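Notebook – Besden water hardness / towel stiffness
May, entry begun 9:40

Continuing from the last entry. Question is still whether the stiffness in the cotton loops comes from the supply water or from detergent left behind after the final rinse. Besden mains water measured 310 mg/L as calcium carbonate this morning, taken cold at the tap after a two-minute flush. That is up on the April reading, but the titrant was a new bottle and I have not checked it against the old one. To do before quoting the difference anywhere.

Samples: Prulley plain terry, cut to 50 cm squares, edges overlocked. All from the same bolt. Desized together before the split so that the starting condition is the same for each group. Odd loose threads at the selvage trimmed by hand.

Groups as follows.
A – mains water, Cidell powder at label dose
B – mains water, no detergent
C – softened water, Cidell powder at label dose
D – softened water, no detergent

Program temperature 44 C on the dial probe. The setpoint is 40 and the overshoot repeats from run to run, so I am leaving it alone and recording the probe value. Spin speed the same for all groups. Line drying indoors, no tumble, squares hung from one edge with the warp vertical.

Stiffness by the bending length method, strips cut parallel to the warp. Face up and face down readings kept separate this time. In the last entry they were averaged and the spread was hidden. Terry is not a good fabric for this test as the loops catch on the edge of the platform. Covering the edge with smooth tape helped. The tape has to be replaced when it starts to lift or the strip drags.

11:15. Group B strips are plainly stiffer than D by hand. A and C are closer than expected. If detergent residue were the main cause, C should be well above D, and by hand it is not. Waiting for the numbers. Handle is a poor guide and I knew which group I was holding.

Rinse water check: conductivity of the final rinse in C is slightly above the softened feed. In A it cannot be separated from the mains background. Conductivity is the wrong tool for A. Alkalinity titration would be better, or a fluorescent tracer in the powder if Odoi still supplies one.
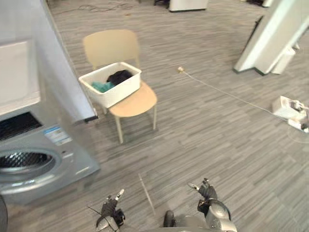 Drying rate may also matter. Squares nearest the window dried first and felt harsher at the lower hem, where the water collects before it evaporates. A mineral deposit would concentrate in the same place. Plan is to cut strips from the top and bottom of each square and report them separately – doubles the cutting but removes the doubt.

Ash content next. Weigh dry, burn off in the small furnace, weigh again, 3 replicates per group. Crucibles need to be fired empty first. The balance drifts when the fume hood is on, so weigh with it off and let the reading settle.

Open points:
Check new titrant against old.
Ask Odoi about tracer and minimum order.
Second bolt of Prulley terry is a different dye lot, do not mix.
Softener resin due for regeneration before the next C and D runs.
Label the strips on the back, ink on the face bled in group A.

14:20. Bending rig leveled again, bubble was off toward the scale end. Face down readings for B will be repeated tomorrow.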